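History Detectives: How Do We Find Out About Ordinary People?

By Rosalind Sorensen

When you open a big history book, you meet a lot of kings, queens, presidents and generals. They get the portraits. They get the statues, too! But most people who ever lived were bakers, farmers, nurses, bus drivers, grandmas and kids. What did they eat for breakfast? What did they argue about? What games did they play when it rained?

Finding out is called social history, and it is my favorite kind. It's a bit like detective work, except that you're allowed to be nosy about everybody.

What is social history?

Social history is the story of everyday life. A social historian might study how people did their laundry before washing machines, or what children wore to school, or how families got by when there wasn't much money. Some historians study laws and then ask how those laws changed things inside people's houses. Others pick one street and try to learn about every single person who lived on it.

The tricky part is that ordinary people often didn't write much down. They were busy! So historians have to look in some funny places.

Clue number one: letters and diaries

Letters are wonderful, because people say things in them that they would never put in a newspaper. In the town archive at Stondwood there is a box of 277 letters from a shoemaker's family called Deschamps. I spent a whole winter reading them. There is a wedding in there, and a house fire, but there is also page after page about a goat that kept getting into the kitchen. I now know more about that goat than I know about my own great-grandfather.

When you read an old letter, try asking:

Who wrote it, and who was supposed to read it?
What did the writer think was too obvious to explain?
Is there anything the writer might be leaving out?

The last one is hard, but it gets easier with practice. If somebody writes home from a new job and says everything is perfect, they might be telling the truth, or they might not want their mother to worry.

Clue number two: lists, lists, lists

Lists look boring. They are not! A census is a list of the people living in a place, and it can tell you their names, their ages and what jobs they did. A school register can show you which children were missing at harvest time (they were probably out helping in the fields). A shop's account book tells you who bought sugar and who bought none.

The oldest account book at Stondwood comes from a general store called Caltov. On one page, a customer bought 11 candles and a single egg. I have thought about that egg a lot. What was it for?

Clue number three: things that were meant to be thrown away

Historians have a fancy word for this: ephemera. Say it like this: ih-FEM-er-uh. It means paper things that were only made to be used for a short time, such as bus tickets, posters, price lists, party invitations, menus and seed packets.
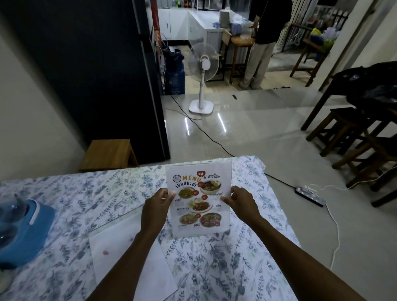 A menu with English and Thai words on it, and photos of five dishes.

Most ephemera ends up in the trash, so when a piece survives for a long time it can be a real treasure. One old ticket can tell you what a ride cost, where the bus went and what the bus company was called. A poster for a dance tells you what music people liked, and what time they were expected home! Even the spelling is a clue, and so is the style of the lettering.

You can also put two pieces side by side and look for what is the same and what is different. If you had two posters for the same summer fair from different years, you could check the price of getting in. Did it go up? Did the fair get longer? Is there suddenly a prize for the biggest onion? 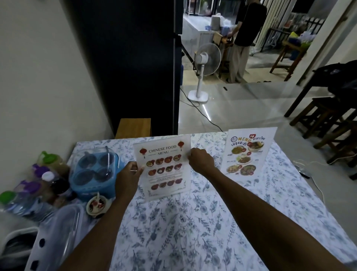 Clue number four: just ask!

People are full of history. When a historian records somebody's memories, we call it oral history. "Oral" means spoken out loud. It is especially good for finding out about things that never got written down, like the rules of a playground game or the way a factory smelled.

In the village of Wendent, a class of fourth graders recorded 60 short interviews with older neighbors. One neighbor sang a skipping song that wasn't in any of the library's books. The children had rescued it!

Memories can be muddled, of course. Two sisters might remember the same birthday party in completely different ways. That doesn't make either of them a liar. Historians listen to both, then check with other clues, such as photographs or a newspaper from that week.

Putting the clues together

One clue by itself can fool you. Suppose you found a photograph of a family in very smart clothes. Were they rich? Maybe. Or maybe they dressed up for the photographer and went straight home to change. You would want to look for their address, their jobs and their letters before you decided.

And sometimes the answer is "we don't know yet." I love that answer! It means there's still something left for you to find.

Try it yourself: make a box for the future

You will need:

A shoebox with a lid
A pencil
Some plain paper
A few bits of paper from your week (ask a grown-up before you take any!)

1. Collect ephemera from Sunday to Saturday. A shopping receipt is good. So is a ticket, or a flyer that came through the door.

2. On a separate piece of paper, write where each thing came from. Use pencil, which lasts very well.

3. Write one page about an ordinary day. Put in the dull parts, like what you had for lunch and how you got to school. The dull parts are what a historian will want most.

4. Ask the oldest person you know one question, and write down the answer in their exact words.

5. Put the lid on and store the box somewhere cool and dry.

Now imagine somebody opening it 113 years from today. What will puzzle them? What will make them laugh?

Words to know

Archive: a place where old papers and records are looked after.
Census: an official list of the people living in a place.
Ephemera: paper things made to be used for a short time.
Oral history: history collected by recording people's spoken memories.
Source: anything that gives a historian information about the past.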